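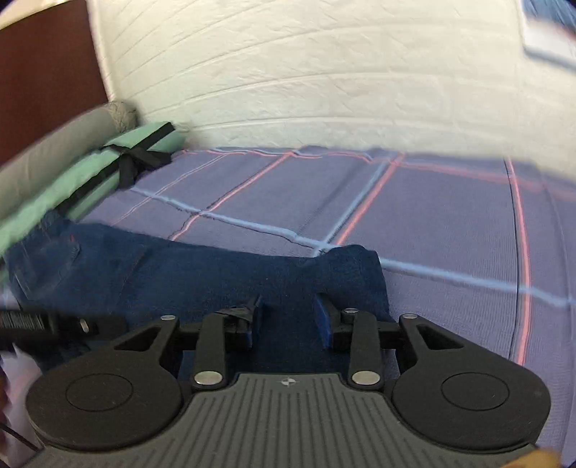
Reply from Olbridge desk: we'd wash them inside out at 30 before sending anything back. Dark indigo often sheds for the first few washes.

**Ticket 141 - dye transfer, Kosis jeans, dark blue**

Status: open

- Oct 11, 2022: customer reports blue marks on a pale chair cover. Jeans bought in May, washed 2 times, both at 40.
- Asked for the care label wording. Customer says it has faded - can't be read.
- Advised cold soak, then a wash on their own. No softener.
- Marks still on chair cover. Jeans to be kept off the bedspread until rechecked.

Next: white cloth rub test on a damp seam.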